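Coursework > Retail and Stock Handling > Group reports > Shelf layout for boxed snacks

Shelf layout for boxed snacks: report on the Plindotgate stock project

1. What the project was for

The student shop at Plindotgate sells mostly boxed food. It has a small stock area behind it, and our group was asked to look at how the boxes are kept there and whether the shelves could be set out so that people find things faster and put fewer things back in the wrong place.

The shop had already bought new metal shelving from Tarden before we started, so the choice of shelving was not part of our work. We were only asked about the layout. We had a budget of £155 for labels, tape and anything else small, and the work ran from the start of February to the end of term.

2. How the shelves were used before

The old way was that a delivery was unpacked and boxes went wherever there was a gap. Regular staff knew roughly where things were. New staff did not. When we asked people what annoyed them most, the usual answer was opening a second box of something when there was already one open further along the shelf.

There was a plan of the shelves taped to the door but it was out of date. It still listed a brand the shop had stopped selling and it showed the drinks on the wrong side. We took it down in the first week, which caused one complaint.

We also looked at the sales sheets. The shop had sold 2,000 single items in the autumn term, and the snack bars and boxed snacks were the part that moved quickest. We decided to work on those first and leave tins and drinks alone.

3. Grouping

We talked about three ways of grouping the boxes: by brand, by type of food, and by how fast they sell. Selling speed looked best on paper but it means moving things whenever the figures change, and we did not think anyone would keep that up after we had gone. Type of food was hard to agree on. We spent a whole meeting on whether an oat bite is a biscuit.

In the end we went with brand and packet design. People look for a box by its colour before they read the name on it, and keeping the same design together makes a block that can be seen from the door. For the trial we used flat boards with the boxes set out in short rows, the same product in front and behind. 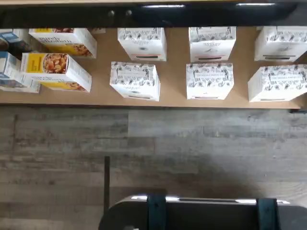
The gaps between boxes were argued over. Leaving space uses up shelf, and the stock area is not big. On the other hand, when boxes are pushed tight together people pull two out at once or tear the flap getting a finger in. We settled on a gap of one finger between fast sellers and no gap for the slow ones. This is written on the new plan.

Facing was simpler. The side with the product name faces out wherever the box is deep enough to stand that way. Where only the top has the name on it, the box goes on a lower shelf so that it can be read from above. We had not thought of this until we tried the first layout and found ourselves lifting boxes down to see what they were.

4. Labels

We bought shelf-edge labels from Kanano. The first lot had a glue that did not hold on the metal trim and most of them were on the floor the next morning. The second lot, from the same firm, clip on and have stayed put. They cost more, and this is where most of the budget went.

Each label has the product name, the flavour and the number of boxes that should be on the shelf when it is full. We left the price off. Prices change and the till has them anyway.

Flavour turned out to matter more than we had expected. Two boxes of the same brand can look very alike from the side, and chocolate chip was put back in the wrong row more than anything else in the first fortnight. We now put the flavour in bigger letters than the brand.

5. The stacks

Where we had a lot of one product, we stacked the boxes in a row going back towards the wall and kept the front one as the open box. The rule is that you empty the front box, flatten it and pull the next one forward. It only works if new stock is loaded from the back, and on the upper shelf this means moving the row. We tried loading from the side but the uprights get in the way. 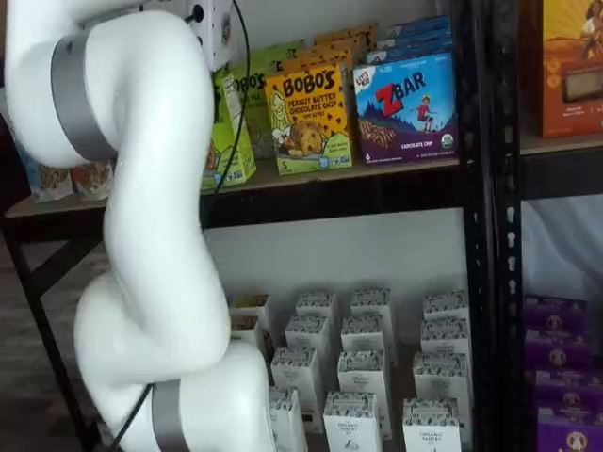 Chang, reading the draft, thought the rule about loading from the back would be the first thing to go in a busy week, and asked why we had not simply put the date on the front of each box in marker pen. Staff will read a date, the comment went on, but they will not shift a whole row for the sake of one new box.

We think this is fair. We have added a marker pen on a string to the budget and the plan now says to do both. If only one gets done, it should be the date.

6. Results

We timed people finding items from a short list, 6 items each time, before and after the change. Over the whole project we recorded 362 finds. The times were shorter with the new layout for most people, and the biggest drop was for those who had never worked in the shop. Regular staff were a little slower in the first week - they went to the old places - and then were much the same as before.

Misplaced boxes went down too, though we only checked at closing time, so anything put right during the day would not show up.

7. Things left to do

The tins and drinks still need a layout. The bottom shelf was not used in the trial and is filling up with empty cartons. The new plan is on the door, and the file is in the shop folder so that it can be changed when a product comes or goes.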